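## Colour and finish: choosing a paint for enclosed work areas

The last issue covered lighting levels at benches. Several readers wrote back to say they had increased the output of their fittings and were still getting complaints of tired eyes by mid-afternoon. In most of those cases the lamps were fine. The trouble was the walls, which had been painted whatever colour was left over from the previous fit-out, usually in a finish far too glossy for a small space.

Two properties matter when specifying paint for an enclosed bay. The first is light reflectance value, or LRV, which is printed on the back of most colour chips and runs from zero (absorbs everything) to 100 (reflects everything). The second is sheen, which determines whether the reflected light is scattered or thrown back at one angle. The two are independent. A dark navy in full gloss has a low LRV and will still produce a hard highlight directly opposite the lamp.

For ceilings we specify an LRV above 75 in a dead flat finish. There is little reason to depart from this. A ceiling is rarely touched, so washability can be given up, and flat paint hides the joints in the plasterboard. For walls the target is lower. A bay painted white on every side looks bright on handover and then becomes uncomfortable, as the eye has no darker surface to settle on between tasks. An LRV between 50 and 70 on the walls keeps the bay light without putting a bright field behind everything the operator looks at.
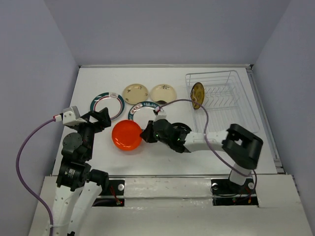 Hue is usually argued over for longer than it deserves. Any low-chroma grey will serve, and the choice between a warm and a cool one should be made under the lamps that will be used, on a board at least 600 mm square. Small chips mislead, particularly with greys that carry a trace of violet or green. The grey-lavender used on three walls around a white tabletop is a case where the undertone is plain to see, and it still gives the edge of the table something to stand out against. Noreen Pirzada, who does our colour matching, prefers greys in this family for bays where white components are handled — the separation between part and background comes from hue as well as lightness, so less contrast is needed overall. The same grey under a warm lamp can shift toward pink, and clients should see that before they sign off.

On sheen, low-sheen acrylic is the default for walls. It will take a damp cloth and a mild detergent, and it scatters light well enough that a fitting mounted close to the wall does not show up as a streak. Semi-gloss is justified only where there is regular contact with oil or solvent, and then only to shoulder height. If two finishes meet on one wall, order both from the same base, as a colour mixed in flat and in semi-gloss from different bases will rarely match even when the tint formula is identical.

Preparation is the same as for any interior acrylic, with one addition. Walls in older bays often carry silicone residue from sealants and spray lubricants, and paint will crater over it. Wash with sugar soap, rinse, wipe with a solvent the primer manufacturer permits, and allow the surface to dry fully. Spot-prime any bare metal or filler. Apply 2 finish coats, leaving the recoat interval stated on the tin, and extend it in cold weather. Roller nap should be short. A long nap leaves a stipple that catches light from the side and collects dust along its upper edges.

Keep a record of the batch number, the base and the tint formula inside the switchboard door or somewhere equally hard to lose. Touch-ups from a different batch are visible on a flat wall at most angles, and repainting corner to corner is normally quicker than trying to blend a patch.

Pirzada has prepared a sheet of nine greys with measured LRVs, each shown under neutral and warm lamps. It replaces the sheet issued in December, which listed one of the violet greys against the wrong base. Please discard the earlier version. Printed copies are held at the Zuvico counter and can be posted on request — allow extra time if you also want brushed-out boards, as these are made to order and need to cure before they are packed.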